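Decanting, part two: the jars

11 May 2019

I said in the last post that I would write up the dry goods next, so I am doing jars before I get to the freezer. If you only want the labels, skip to the end.

What I wanted was to stop keeping rice and grains in torn bags held shut with pegs. Clear glass, metal lids, nothing clever. They don't all match and I have stopped minding.

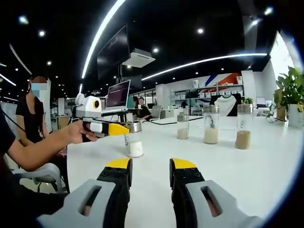
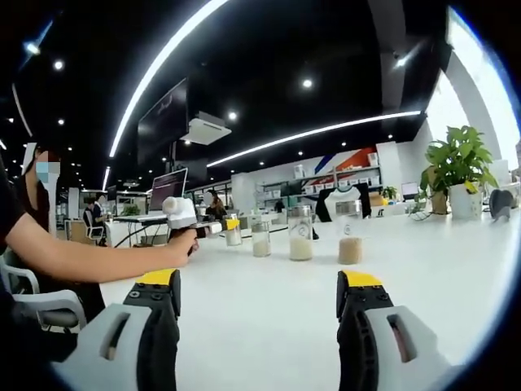
Glass jars on a white table, none of them full to the top.
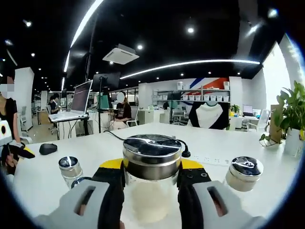
One reader, Udness, wrote in after part one to say that glass was a mistake for anything used daily, and that plastic tubs with clip lids had served their household perfectly well through two house moves. They also asked why anyone would pay for jars when jam comes in them free.

Both fair points. I did use plastic tubs for years. Mine went cloudy and the clips snapped off one by one, and the one that had held curry powder smelled of it for good. I've kept two for flour, because I buy flour in a size that no jar of mine will take. As for jam jars, I use those as well. They are fine for seeds and for the last bit of a packet, but the necks are too narrow to get a scoop in, and I got tired of pouring rice over the worktop.

The new ones came from Clukeck, the kitchen shop behind the bus station. A box was £18 and a second box of the larger size was £24. I could have had them cheaper online but I wanted to try the lids first. It is worth doing this. Screw the lid on and off a few times in the shop, and if it catches or goes on crooked, try another. I put one back.

They all went through hot soapy water and then stood upside down on a tea towel overnight. Don't rush this bit. I once filled a jar that still had a bead of water in the bottom and lost the lot, couscous that time, set solid like plaster.

Filling. I use a wide funnel made by Cuesta which has lasted far longer than it should have. If you haven't got one, a sheet of baking paper rolled into a cone does nearly as well. Stop well short of the rim. It looks mean, but you need space to get a measuring cup in and tip it level. With short grain rice I fill to half or a little over and keep the rest of the bag in the cupboard under the stairs, folded over and put inside a biscuit tin.

The pale grains are a nuisance. Semolina, ground rice and fine polenta are easy enough to tell apart in the bag, where it says so in large letters, and much less easy in glass at seven in the morning. I have made porridge with the wrong one. Label as you go, one jar at a time, before you open the next packet. Doing them all at the end is how I got into trouble last year.

Labels, then. I tried the Rustach paper ones that are sold for freezer bags, and they stick well enough but leave a grey mark when you peel them. Round stickers on the upper part of the glass are better because your hand doesn't rub them when you pick the jar up. I write what it is, and on the bottom in wax pencil I write the best before date off the packet. Wax pencil comes off with a dry cloth.

Cooking times I keep on a card inside the cupboard door. Bulgur is 9 minutes in my pan and I have no idea what the packet said. I used to cut the instructions out and drop them inside the jar with the grain, but they go soft and end up in somebody's dinner.

Storage is one shelf, 4 jars deep if I push, though I'd sooner have them in a single row where I can see what's low. Tall ones at the back if you must double up. Keep them away from the cooker, and out of direct sun if the shelf is an open one. Anything wholegrain I buy in small amounts and finish, as it goes stale faster than white.

If you have had moths, freeze new bags for a few days before decanting and let them come back to room temperature with the bag still closed. I had them in the oats two summers ago and have frozen everything since.

Still to sort: the lentils, which are in three half-used bags, and a jar with a lid that I can't shift at all. Rubber gloves didn't do it. I'll try hot water on the rim tonight.

The freezer post will be up in June.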